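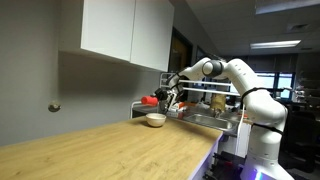
Kitchen swap night, and other stuff from the building

Sep 29, 2018

Quick one this time, the printer is down again and half of this got typed on a phone.

Swap night first. Went well. Doors at the Noltport hall opened early as the line was already down the steps, sorry to anyone who got there on time and found the good baking pans gone. Mostly kitchen things this round: mugs, mixing bowls, a pasta roller with no handle, three waffle irons (all taken!). Up to 900 items came through the door going by the tally sheets, and the leftovers filled 10 boxes. Those go to the Skasilby thrift store next week. If you left a blue casserole lid without its dish, it's in the office. Same for the dish without a lid, which is not the same one, we tried.

Please, no more knives loose in bags. Wrap them in newspaper and tape it. Write KNIFE on the outside.

Also no more opened spices. We said this in April. Someone brought 40 little jars and most had no label, so they went in the trash and the jars went in the recycling.

Money. The cash box had 89 dollars in it at the end of the night, all from coffee and the lemon bars. Goes toward new folding tables, the old ones pinch. Two are already out in the hallway with tape over the bad hinge, dont use them.

Library shelf. The cookbooks from Procházka Bakery are in. Bread, mostly, plus a thick one on dumplings that is partly in Czech but has good pictures. Sign the card inside the cover and bring it back in two weeks. Flour on the pages is ok. Butter less so.

Fendura is coming to look at the boiler. They need to get into the basement units, so move bikes, strollers and the big plastic tree away from the door at the bottom of the stairs. No hot water from breakfast to lunch that day, date will be on the lobby board once they call back. They have not called back.

Wanted for next swap: cutting boards, measuring cups, kids' lunch boxes, anything cast iron, rust is fine. Not wanted: microwaves, encyclopedias, single-use coffee machines.

Need a hand with setup too, mainly lifting. An hour is plenty. There's soup after, lentil or chicken, bring your own bowl becuase we gave all of ours away.

Recipe for the lemon bars goes in the next issue, ran out of room. Yes, it's the one with the salt on top.

Notices for the next issue go in the box by the mail slots, and please print, some of the last batch could not be read.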